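3.2 Storage of clothing between wears

Households in Doltley and Jandham kept a written record of each garment from the end of one wear to the start of the next. Of the 3426 entries, 141 were left out for want of a fibre label. Cotton tops made up nearly 40 per cent of the remainder.

Time in storage was a poor guide to washing frequency. Items kept on open shelves were washed again unworn more often than those kept in drawers — a pattern Hourani found earlier in Rurel, though with only 30 households. Folding method was recorded as flat, halved or rolled. It had no clear effect on reported creasing once fibre type was allowed for (Figure 4). Garments on hangers are treated separately in Section 3.3.
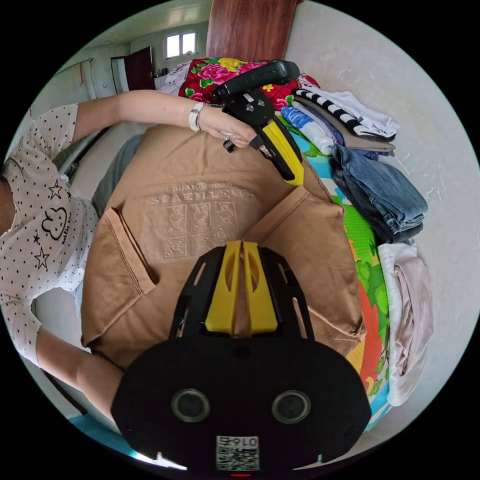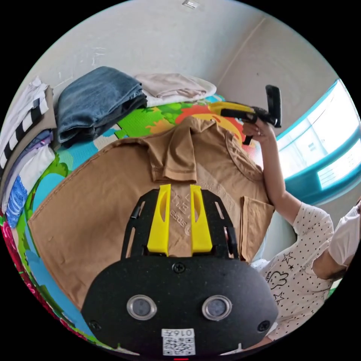
Figure 4. Garments at home: folded, on a bed (first panel); a brown polo shirt spread flat (second panel).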